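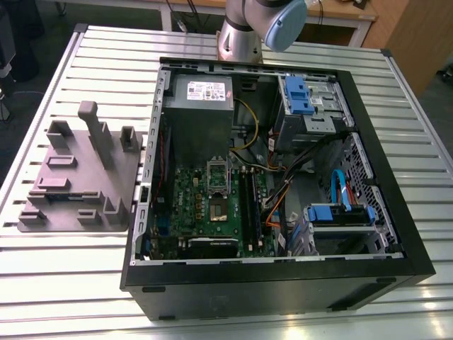

Tower open on the slatted table, side panel off.

May, shop notebook, started at 7 in the morning with the first pot of coffee

I promised myself I would write up the thermal paste business before I forgot which jar was which, so this is going to be a long entry, and whoever reads it after me is welcome to skip to the part about storage. We have been using two pastes in the shop this spring, the Pruvura gray in the big syringe and the Flidero in the little screw-top jar, and I have had opinions about both for weeks without ever putting them on paper.

The Pruvura is the easy one. It comes out thin and even, it stays where you put it, and it wipes off with alcohol and a coffee filter in two or three passes. I used it for the whole batch of office machines from Nerkano and had no complaints. The Flidero is thicker, closer to cold peanut butter, and it really does want to be warmed up in your shirt pocket for a while before you open it. Once it is warm it behaves, and I have come to like it for older coolers where the base isn't quite flat — it seems to fill the low spots better than the thin stuff does.

Now, the test machine. I ran it for 300 minutes on each paste with the same cooler and the same fan, with the shop door shut both times so the draft from the hallway wouldn't get in. With the Pruvura the processor topped out at 94, which is warmer than I wanted to see, and the fan was howling at the end. With the Flidero it came in 7 degrees lower. I was so pleased that I nearly wrote it on the wall! Then I remembered that I had cleaned the dust out of the cooler fins between the two runs, so the comparison is worth very little and I will have to do the first one over. Please learn from my mistake and clean everything before you start.

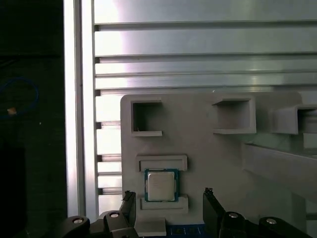 How much paste should go on the chip?
A dot the size of a small pea in the middle, and let the cooler spread it when you tighten the screws.

I know there are people in this building who swear by the X pattern, and others who like to spread it flat with an old gift card, and I have done both in my time and I won't argue with anyone over it. What I do care about is tightening the cooler screws a little at a time, going corner to opposite corner. If you run one side all the way down first, the paste gets pushed over to the other side and you end up with a thick wedge that

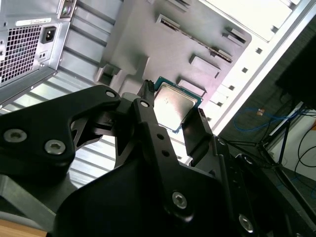 holds heat like a wool blanket. Half a turn each, across and back, until they stop. It takes an extra minute and I have never regretted it.

Storage: the syringe goes tip down in the mug, cap on tight. The jar goes in the drawer, away from the window. The old Fikre tube at the back of that drawer has separated, with a puddle of oil sitting on top, and although I have stirred worse things back to life I think it should go. I'm leaving it there until the end of the month in case anybody is fond of it.

Parts log is up to line 1,252, and I still need to order coffee filters and more alcohol. Pruvura run to be repeated with clean fins, same fan, door shut.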